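Ticket: Motetti Study Bible (ebook) – notes and dictionary links fail after update
Product: Motetti Study Bible, digital edition
Reader app: Mulligan
Opened by: Hajnalka Major, Nalley Books support
Status: Open, workaround available

Summary
After the March update, tapping a footnote marker in the Psalms opens the wrong note. Dictionary links from the same pages return to the table of contents. Print copies are not affected.

Steps to reproduce
1. Open the updated file in Mulligan on a tablet.
2. Go to Psalm 20 and tap the first footnote marker.
3. The note for Psalm 10 opens.
4. Go back, then tap any underlined word. The table of contents opens.

Expected: the note for the verse on screen, and the dictionary entry for the underlined word.

Log
Thursday, first check. Reproduced on two tablets and one phone. The desktop version of Mulligan shows the same fault, so screen size is ruled out.

Second check. Removed the book and downloaded it again. No change. Cleared the app cache and repeated. No change. Highlights and bookmarks came back correctly after sign-in.

Third check. Loaded the file from before the update. All links work. The fault is in the new file – the app has not changed between the two tests.

Fourth check. Compared the link tables. The new file has up to 300 note anchors with repeated names. When two anchors share a name, Mulligan goes to the first one it finds. Dictionary anchors were renamed by the conversion tool, but the links pointing to them were not.
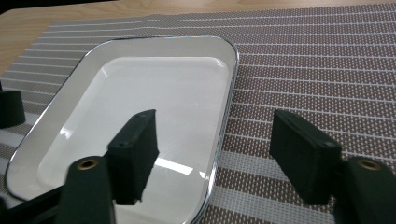
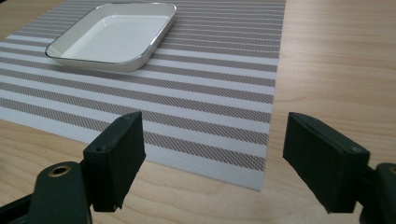

Light wood tabletop and striped placemat in the second picture.

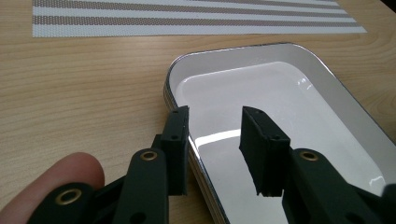

Will I lose my highlights if I go back to the older file?
Highlights and bookmarks are stored with your account and will reappear once you sign in and open the book. Notes typed in the margin are stored the same way.

Workaround
Open My Books, select the title, choose Older Versions and pick the file marked 3. Turn off automatic updates for this title, or the new file will replace it overnight. Readers who bought through Madlow do not have the Older Versions menu and should reply to this ticket with their order number. We will send the file by email.

Next action
Conversion team to rebuild the anchors with book and chapter in each name, then rerun the link check on the Psalms and the dictionary. The maps section uses separate links and passed – no rebuild needed there.

Ticket stays open until the replacement file is posted. H. Major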